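3.2 Items left out on the bench

Most of the sorting trouble came from banded things, meaning items in one main color with a wrap or face in a second one. In the Peñalver shared workroom these get put down anywhere and pile up by July. Our inventory lists 2759 entries total, and the banded group was the one the two coders (Karunaratne, Gamage) disagreed on most. Blue with black especially. Gamage filed by body color, Karunaratne by the part you would grip, so same object, two bins.
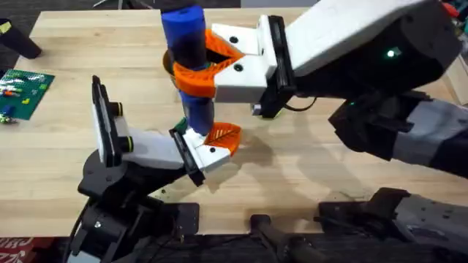

We settled on body color first, second color as a note. Shape goes in last as it depends so much on which side you happen to be looking from, and a round end and a flat face can belong to one item. Small parts in a third color get there own line only if they come off by hand. This fixed most of it, not all.

Tabletops were harder. A bench used by one person stays readable, desk next to it does not. Cups are the worst offender. They start as cups, then somebody drops a pen in and now its storage. We coded any cup with something in it as a holder, no exceptions, and empties as dishes. Tape and spools went under supplies whether or not they were near anything they could be used on.

Figure 2. Work surfaces at the time of coding: blue and black item, cup with a small yellow item in it, desk with monitor and keyboard behind.

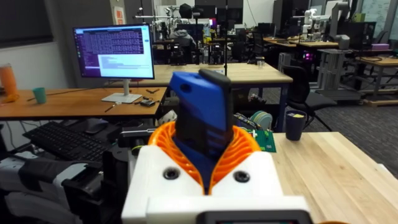 Desks with a screen on them got coded separately (see 3.3). Pens lying loose count toward the desk, never the bench, even where the two sit close enough to reach across. Sessions ran 30 minutes per coder, one surface at a time, no moving things until both sheets were in. Gellmont labels were used for the bins. Re-coding on 04/03/2021 covered the banded group only; remaining groups kept thier first codes.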